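Two-arm cell: left gripper loses its grip after a few hours

idelic
Our Furkstead cell has two arms on one wooden bench. After 400 cycles the left one starts dropping soft parts. Pads are clean. Any ideas?

mgrgic
Check the base bolts first. Ours had worked loose by January and every pick was 8 mm out.
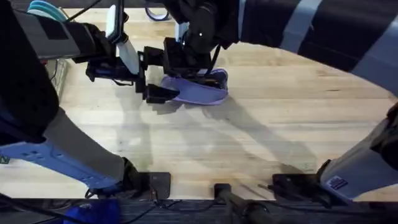
How often should the base bolts be checked?
Once a week on a wooden top, and again after any crash.

kelmendi_k
Weekly is too much. I do mine monthly and have never found one loose. I'd look at the cables at the wrist. If they pull tight at full reach, the jaws don't close properly.

mgrgic
Yours is on a steel bench though. Wood gives.

idelic
Two bolts took a quarter turn. Cables have slack. Running it again now, at 472 cycles with no drops. I'll post again at 870.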